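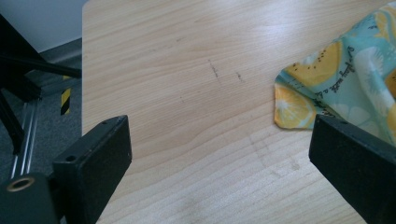
Tzu-hsuan Kuo has asked that the pad check come before the item goes on the table, and wants it done again whenever a gripper changes hands. The check takes under a minute and applies at both the Benville and Lacson stations.

4.3 Two-handed work with soft items

This section covers cloth, bags, wraps and other items that do not hold their shape. For rigid items, see 4.2. The rules apply to the hand-held grippers in pairs. A single gripper may be used for soft items only when the task sheet says so.

4.3.1 Before the first take

1. Check that the finger pads are seated flat and that no screw head stands above the pad face. Scuffs on the pad are acceptable. Cuts and lifted corners are not.

2. Close each gripper fully, then open it fully. Repeat 10 times. If the travel feels uneven on any stroke, tag the gripper and take the spare.

3. Look over the tabletop. Scratches and pencil marks may stay. Remove crumbs, tape residue and anything a pad could pick up.

NOTE: Do not sand or polish out marks between takes in the same set. If the tabletop has to be changed, close the set and open a new one.

4. Confirm that both table clamps are tight.

5. Route the gripper cables so that they leave the hand on the outer side. Leave enough slack for the wrists to cross once. Cables on the floor must stay clear of the operator's feet.

CAUTION: Stop at once if a cable catches on the table edge or the rails. Set both grippers down before freeing it. Pulling on the cable can damage the connector at the rear of the handle.

4.3.2 Placing the item

6. Drop the item onto the table from a height of around 26 cm. Do not arrange it by hand afterward. A partly folded or bunched start is preferred over a flat one.

7. If any part of the item hangs over the edge, pick it up and drop it again.

8. Enter the item code from the task sheet. Use the code for the item, even where the print or color differs from the sheet – Clukcombe lists several prints under one code.

4.3.3 Handling

9. Bring both grippers in from the near side of the table, low, with the pads open. Keep sleeves behind the handle.

10. Make contact on both sides of the item before lifting. Pads should meet the fabric, with light pressure on the table at most.
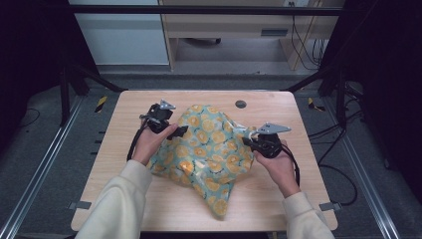

11. Close the grippers one at a time or together, as the task sheet requires. Wait one full second after closing.

12. Lift, fold or spread the item at an even pace. Bare fingers must not touch it at any point during the take. If they do, mark the take "hand contact" and continue to the end.

13. If the item slips, make one further attempt from the current position. After a second slip, set the grippers down and end the take. Slipped takes are kept and labeled, never deleted at the station.

WARNING: Keep the free hand out of the space between the pads. The pads do not have a force limit on the hand-held version.

4.3.4 Limits on operator time

14. One operator may record for no more than 65 minutes without a break. The break is counted from the time the grippers are set down.

15. No more than 6 sets of soft-item work may be assigned to one operator in a shift. Sets that were closed early count toward the limit.

Wrist or thumb pain is grounds to stop on the spot. Report it to Crescencio Herrero the same day. The unfinished set is passed to another operator and stays open under the same number.

4.3.5 After the last take

16. Wipe the pads with a lint-free cloth. Do not use solvent on rubber pads – it hardens the surface.

17. Return the item to its numbered bag. Do not fold it along a crease left by the previous operator.

18. Coil both cables loosely and hang the grippers with the pads open.

19. Enter slips, hand contact and pad changes in the station log. Stations that report to Putthorpe send the log on Saturday. All others keep it at the station until it is collected.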